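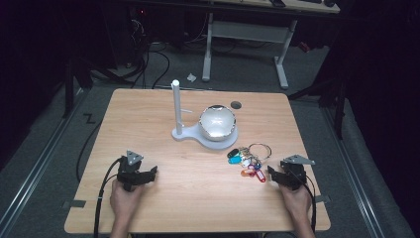

The Lidberg residency at Millwood pairs five designers with local food producers. Applications are open until the end of April.

Each pair receives studio space, access to the ceramics workshop and a materials budget. Travel is paid separately.

Last year's round drew 83 proposals. The tea biscuit moulds made with the Lomska bakery remain on show in the foyer - entry is free.

Proposals should be no longer than 433 words. Questions may be sent to the residency office.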